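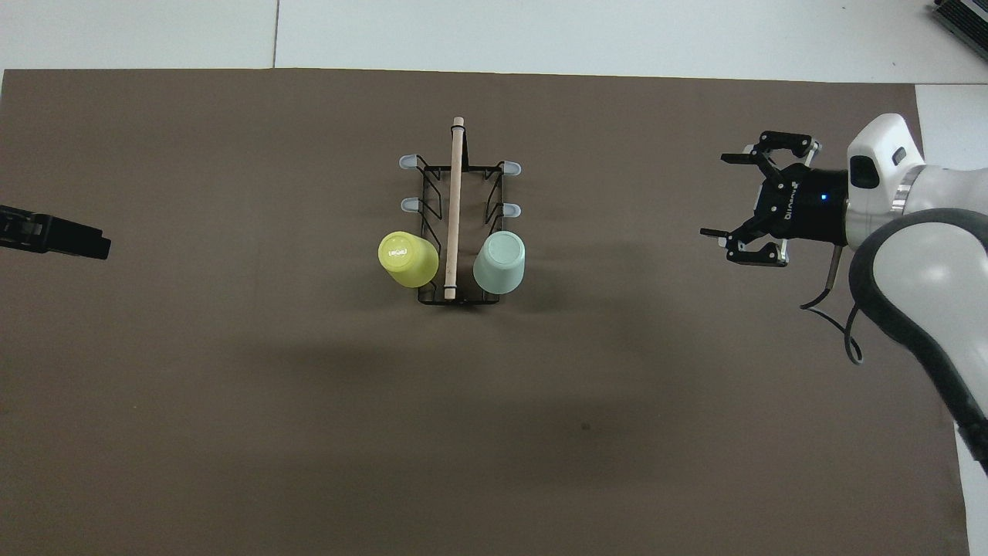

Andri Zürcher asked why the group was voting on a pass mark for rack loading when it had yet to agree on what a failed placement is. Under the current draft, he said, a cup that leans on its peg and a cup that sits straight both score as placed, and he did not see how a buyer could learn anything from that.

Ingeborg Fuchs (chair) replied that the wording came from the Itach proposal and had been open for comment since April. Andri said he had commented. The chair agreed to check.

2. Trial figures
Brallstead reported 400 placements with no stop. Andri asked who picked the 400. The log runs to 2833 entries, and the report does not say how the rest were left out. Brallstead will send the full log. Figures not accepted for now.

3. Two arms over one table
Draft clause: one arm holds still while the other is inside the shared zone. Zeleke wants "where practical" added. The chair doubted this – a rule with that phrase in it is a suggestion. Left as drafted, Zeleke dissenting.

4. Operator checklist
Idow's version has a box for "gripper inspected" but no line for what to look at. Sent back. Pad wear and cable slack to be named.

5. Pass mark
Put off until item 1 is settled.

Actions: Fuchs to find the missing comment. Zürcher to draft a definition of "placed", one page at most.

Next meeting Wednesday, 2:30 p.m., same room.

Print this page | E-mail this page
Contact | Copyright | Back to top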